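Takaten Wind Chimes and Door Charms: Frequently Asked Questions

What is the difference between the Siu and the Handeo?
The Siu is a hanging chime with hollow metal tubes. The Handeo is a small bell on a red cord, made for door handles.

Where should I hang a metal chime?
In feng shui, metal belongs to the west and northwest. Most customers hang theirs near a window or porch on that side of the house. Avoid hanging one over a bed or a desk chair.

Does the number of tubes matter?
Six is the usual choice for drawing in good energy. Five is used to quiet a difficult area. Both versions of the Siu cost the same.

Can I use one indoors?
Yes. You may want to give it a light tap when you walk by if there is no breeze.

How do I clean it?
Wipe the tubes with a dry cloth. Do not use metal polish on the Handeo, as it stains the cord.

How heavy a hook do I need?
The large Siu can hang from any hook rated for 2 pounds. The cord is 60 inches long and can be shortened with a simple knot.

Do you sell replacement cords?
Yes, under item number 776. They come in packs of 2 and ship from our Rulby warehouse.
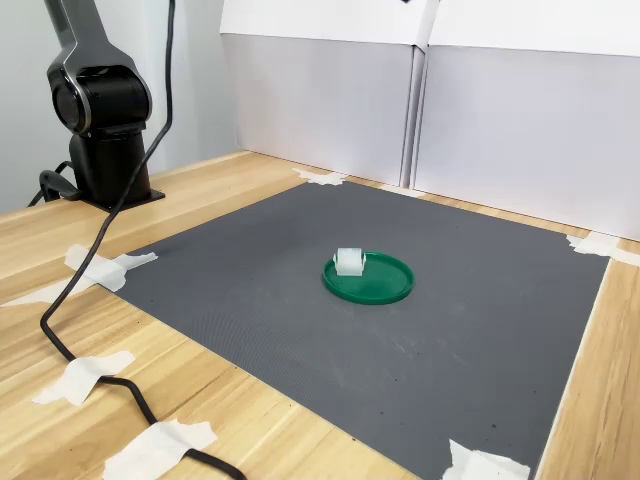 Can I return a chime?
Unused chimes can be returned in the original box. Orders placed through Sun 28 February are covered by the old return terms, which are printed on the packing slip.

Who do I contact about a placement question?
Write to Lok-yiu Yuen through the contact form. Please include a floor plan with north marked on it.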